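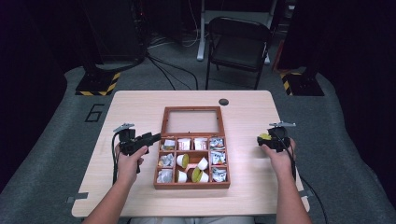

Chapter 6
Parts After Production

A car maker stops building a model long before its owners stop driving it. The last vehicle leaves the line, the tooling is moved or scrapped, and the supplier contracts begin to run out. From that point on, every repair depends on parts that were made earlier, parts that can still be made, or parts taken from other cars.

This chapter looks at how manufacturers and their suppliers plan for that period. It is usually called the service phase, and for most models it lasts longer than production did.

The main case is the Satelum Bamness, a small delivery van. When production ended, the service catalog for the van listed 1,187 part numbers. Satelum sorted them by how often each was ordered and found that 813 were also used on other vehicles it still built. Those parts needed no special plan. The remaining 374 fit the Bamness alone, and someone had to decide how many of each to make and where to keep them.

There are two common ways to handle parts of this kind. The first is a final order, in which the maker buys all the stock it expects to need and stores it. Storage costs money, rubber and adhesives age on the shelf, and the forecast may be wrong in either direction. The second is to keep the tooling and run small batches when stock gets low. Unit costs are higher, and the supplier has to stay in business. Satelum used a final order for body panels and small batches for switches and trim, which came from a supplier named Tasell.

Section 6.1 covers demand forecasting and the effect of vehicle age on failure rates. Section 6.2 deals with final orders. Section 6.3 turns to independent makers such as Hegazy, which sells replacement door seals and window regulators for vans out of production. Section 6.4 covers used and rebuilt parts.

Before you begin, review the terms "lead time" and "carrying cost" from Chapter 5. Both are used in the worked problems.

Key terms
service phase
final order
batch run
interchange part
core return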